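Hand-guided demonstration

Hand-guided demonstration is a way of showing a robot a task in which a person carries out the work while the movements are recorded. The recording is later used to produce a control program, usually by training a model to link what a camera sees with how the arm and gripper should move. It belongs to the wider field of learning from demonstration, together with remote control and the direct moving of a robot's arm by hand.

Methods

Three methods are in common use. In the first, the operator takes hold of the robot's own arm and moves it through the task, with the motors set to offer little resistance. The joint positions are stored directly, so no conversion is needed, but the operator's hands and body are often in the camera's view. Heavy arms are tiring to move and small wrist motions are hard to make cleanly.

In the second, known as teleoperation, the operator drives the robot from a distance with a joystick, a headset controller or a smaller copy of the arm. The recorded images match those the robot will later receive. Work is slower than by hand, and the operator has little sense of contact unless force is fed back to the controls.

In the third, the robot is absent during recording. The operator holds a gripper tool fitted with a camera and does the task with it. The path of the tool is worked out afterwards from the video, often with the help of a motion sensor, and is then converted to arm movements. The method allows recording in places where an arm cannot easily be installed. Its main limit is that a person may make movements the arm cannot follow, and such recordings have to be removed or corrected.

Picking from containers

Taking an object out of a box is a frequent test task. The sides of the container restrict the approach, the light falls off towards the bottom, and the fingers may hide the object at the moment of contact. Rounded objects add a further difficulty, as they can turn or slide when touched on one side only. Operators are normally told to bring the tool in at an angle that keeps the object in view for as long as possible. 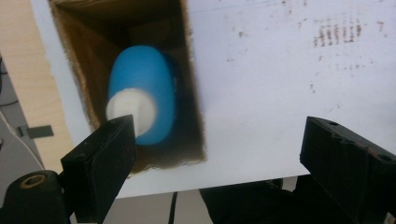 Hand-held gripper with one finger close to the white cap of a blue object inside a cardboard box. The opening has ragged edges.

Containers with uneven openings are included in some collections so that the trained model does not depend on a clean rectangular outline. Surface marks, shadows and nearby equipment are left in for the same purpose. The gap between the fingers is recorded with the position of the tool, because the path alone does not show when a grasp was attempted.

Recording practice

A single recording is called an episode. It begins with the tool clear of the container and ends when the object has been released at the target. Episodes in which the object is dropped may be discarded or kept under a separate label, depending on the training method.

The Brenar procedure, drawn up by Annag Laing for the Stindanano project, sets 80 episodes for each object and container pair. The object is moved to a new resting position after every episode. The procedure calls for 2 operators per pair, each recording half of the set, in order to limit the effect of personal habit on the path taken. The first Stindanano collection held 900 episodes, of which 47 were rejected after review. Most rejections were due to loss of tracking when the camera was close to a plain surface.

Memine, a file layout first used in the same project, stores the video, tool path and finger gap on a shared clock. A later revision added a field for the operator's notes.

Limitations

Recordings made by hand carry the operator's timing, including pauses and small corrections, and a model may copy these. Force is usually not measured, so a firm grasp and a light one can look alike. Differences in finger shape between the tool and the robot also reduce accuracy, and matching fingers are commonly fitted to both.

See also

Teleoperation
Bin picking
Sivakumar calibration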